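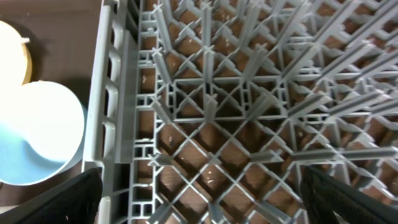

The Geometry of a Dish Rack

Most kitchens own one, and few owners have looked at it closely. A molded plastic dish rack is a lattice, a set of pegs and a wall. The lattice carries the load and lets water through. The pegs hold plates on edge. The wall keeps the last plate from leaving.

Peg angle matters more than peg count. A plate leaning slightly past vertical sheds water from both faces and rests against one peg only. Upright pegs grip thin plates poorly, and a deep rim will ride up and tip forward. Racks with pegs set in several directions take bowls better, at the cost of straight rows.

Wakmont, which sells two molded models, rates its larger one at 40 pounds. The figure is of limited use. Stoneware runs out of peg spacing long before it runs out of plastic. The Dultutura rack has a wider pitch and suits heavy plates, though saucers fall through to the floor of the lattice and sit flat there, holding water.

An open base drains straight onto whatever is under it. On a finished wood table this calls for a mat or a pan, emptied daily. Crumbs pass through the same openings, so the surface underneath needs wiping as often as the rack does. Lift the rack, wipe, let the wood dry, put the rack back.

Where the rack stands

The older habit was to keep drying away from food. A household manual printed in Prelton in 1807 puts the plate rail on the wall opposite the pastry board, and the reasoning holds for plastic.
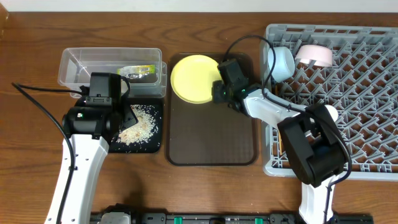

Small kitchens seldom have an opposite wall. Prep, serving and drying end up sharing one surface, and the order in which they sit decides how well it works. A tray between the two ends makes a useful buffer. With rice scattered over a black mat at the left and the rack at the right, a brown tray with a yellow plate on it keeps some distance between loose grains and clean dishes. A raised rim helps, even a slight one. Dark mats also show pale grain clearly, and a square one can be picked up by its corners and tipped into a bin.

Awwad makes a tray of 363 square inches, large enough for a place setting and small enough to store on edge in the rack. Measure the peg spacing first. Tray rims are often thicker than plate rims.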